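Odside Event Kit: Set-Up Guide
Section 4: Building the Teshome Stage and Opening the Doors

By now your deck panels are unpacked, your taproom or courtyard has been measured, and you've picked the wall the stage will face. This is the fun part! A Teshome stage goes together with one hex key and a rubber mallet, and once you've built it a couple of times you'll start looking for excuses to book a band.

What you need for this section
8 deck panels
17 folding legs (16 plus a spare, which lives in the lid of the hardware case)
Edge clamps, hex key, mallet
Front skirt and its hook strip
The Batus mixer and both speakers
A second person. A third is even better.

4.1 Laying out the deck

1. Mark the two front corners of the stage on the ground with painter's tape. Stand back by the bar and check that people ordering a drink will still be able to see the act. Move the tape now if they won't!
2. Place all the panels face down in two rows of four, with the arrows on the undersides pointing the same way.
3. Snap two legs into each panel, one at each yellow socket. Push until the collar clicks.
4. Turn the first panel over and set it on your tape mark. Work left to right along the front row, clamping each panel to the one before it, then do the back row.
5. Tighten the clamps by hand only. Go around again with the hex key once every panel is standing.

Note: The panels share legs along the seams, so a panel on its own will rock. It settles down beautifully as soon as its neighbor is clamped.

CAUTION: Don't climb on the deck until every clamp has had its second turn. Don't use the mallet on the legs.

4.2 Leveling

Old brick and cobbles are lovely to look at and never flat. Each leg has a screw foot with up to 3 inches of travel. Start at the lowest corner and work outward, checking each panel with the bubble level set into its rim. If a foot runs out of thread, use the rubber pads from the side pocket. Folded beer mats will seem like a great idea at this point. Please leave them on the tables.

4.3 Sound

1. Stand the speakers in front of the stage line, one on each side, turned slightly in toward the crowd.
2. Run both cables behind the skirt and bring them up at the back left corner.
3. Plug in the speakers first, then the mixer, with every fader all the way down.
4. Press and hold CHECK on the mixer. You'll hear a soft tone from the left, then the right.
5. Bring up the vocal channel while somebody talks at show volume. Walk the room as you listen. The spot by the kegs is nearly always louder than you expect.

Note: For a quiz night or an acoustic set, load the preset called SMALL ROOM. It's terrific with one voice and a guitar, and it saves your bar staff from having to shout.

CAUTION: Power the mixer down before unplugging a speaker.

4.4 Doors and crowd

The kit's floor plan cards are drawn for 70 guests standing. Your own permit may allow fewer, and the permit always wins.

1. Leave a clear lane from the stage steps to the nearest exit, and another from the bar to the restrooms.
2. Put the merch table near the entrance, where people will pass it twice.
3. Keep extinguishers and exit signs in plain view. Check them again after the banners go up.
4. Hang the set times at eye level beside the taps, with the first act in the biggest letters.
5. Do one full song of sound check before you open. By then everyone on shift will want to hear it anyway.

4.5 Packing down

Reverse the order of 4.1, skirt first. Wipe spilled beer off the panels before stacking them, paying extra attention to the sockets, and stack them face to face. Count the legs back into the case. Then write the night's settings on the card inside the mixer lid, and your next show will go up even faster.
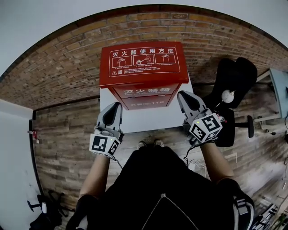
Brurnness replied that their back row only came out level once they had started from the drain side of the courtyard, and asked whether the spare leg could be used under the middle seam when a full band is playing.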